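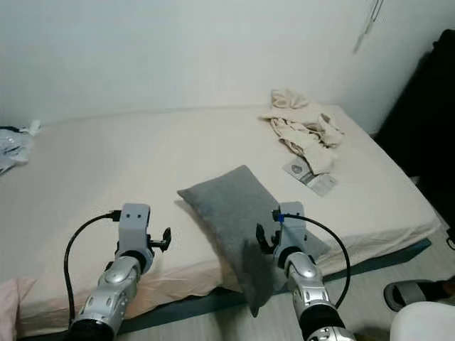
Bed-making task: what counts as a pass?

tealeaf_83
Loving the draft rules for the home handling round at Sturnport! We finally get soft stuff – pillows, sheets, the lot. My question is rule 3. It says the pillow must be "under control of both grippers" before any lift. Does one finger pressing on the fabric count, or do both sides need a proper pinch?

Remer_Mick
Pinch, both sides. Pushing a cushion along a mattress is a great trick but it's a different skill, and I'd score it separately.

irena kubiak
Disagree, Mick. People shove pillows about all the time. I'd allow any contact as long as the judge writes down which kind it was. We ran 119 tries that way in March and the notes were gold!

Remer_Mick
Fair, but then two judges give the same run different marks. Happened at Sandach.

sandach_flyer
It did, and I was one of them, sorry! What helped us was agreeing on the starting pose first. Same pillow, same colour of sheet, grippers open, and nobody's hands past the edge of the bed once the arms are live.

tealeaf_83
Ooh, I like the starting pose idea. Should clutter be allowed on the bed?

irena kubiak
Yes please, just log it. Real bedrooms are messy.

Remer_Mick
Log it and I'm happy. Still want my pinch rule.

Recent threads
Cable slack at the wrist – how much is enough?
Bíró scoring sheet, new version
Emergency stop within reach: where do you mount yours?
Fitted sheets, 200 attempts later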